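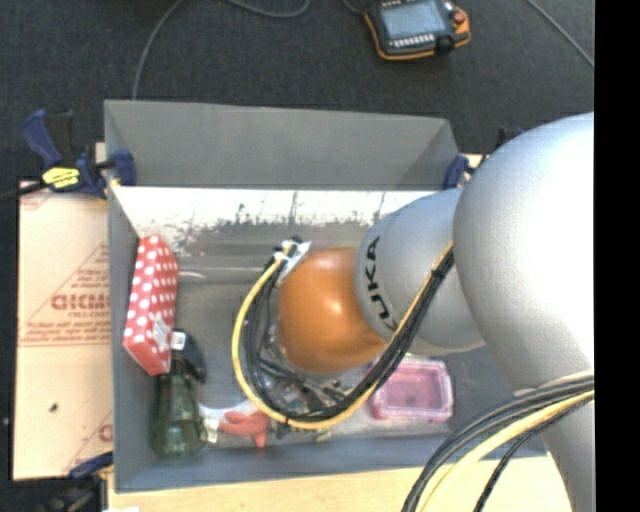 Projects > Student Reports > Shared Workshop Builds > Bin Picking Cell

Bin Picking of Mixed Household Objects in a Shared Workshop
Final project report
Author: Bence Gulyás

1. Purpose

The purpose of this project was to build a small bin picking cell in the Trilport shared workshop using equipment already available to members. The cell was required to lift single household objects out of an open bin and place them on a side table. Speed was not a requirement. The cell had to be assembled and removed by one person, as the bench is used for other work on Thursday evenings.

2. Equipment

The workshop's KUKA arm was used throughout. The bin is a grey rectangular one, clamped in place with blue bar clamps so that contact with a wall would not shift it between attempts. Clamping replaced an earlier fixture made from scrap lumber, which took too long to square up.

Cables to the tool are tied together in a hanging loop around the end of the arm. The length of this loop was changed several times. When it was short, the last joint pulled against it during large wrist rotations. When it was long, it touched objects before the tool did. The final length allows the full range of wrist motion used in the program, although the cables still pass close to the contents of the bin at low approach angles.

Grasp planning was written in Skellix, and run logs were stored with Hokard. The tool mount was printed from a design shared by the Koval group and modified to accept a second bracket.

3. Test Objects

Objects were selected to differ in shape and surface. The set included a long red box with white polka dots, a spray bottle with a translucent dark green body, and a pink translucent container with rounded corners. Labels and tags were left attached, as they would be in ordinary use.

4. Procedure

The teach pendant was used to record the four corners of the bin and one safe height above it. All approach moves began at the safe height. The arm was run at 30 percent of its programmed speed during testing. After each attempt the object was returned to the bin by hand, with the arm stopped, and its position was changed.

An attempt was counted as a success if the object reached the side table without being dropped. Touching a wall was recorded but did not count as a failure.

5. Results

The cell completed 823 attempts, of which 135 were failures. The largest share of failures involved objects resting against a wall, where the tool could not reach both sides. The spray bottle was the most difficult item. Its trigger head often offered the highest point, and the planner selected it even when a grasp on the body was possible. Translucent surfaces also produced gaps in the depth data, and the pink container was missed on several runs for this reason.

The clamps held the bin in position for the full test period in July. Corner positions were checked at the start of each session and the recorded values changed by no more than 2 mm.

6. Remaining Work

The planner should give a lower score to narrow parts near the top of an object. A second approach angle is needed for items along the walls, and this will require another review of cable routing. The printed mount has a fine crack beside one screw hole and should be replaced before the cell is used again. Program files and the revised mount drawing are stored on the workshop computer under the project name.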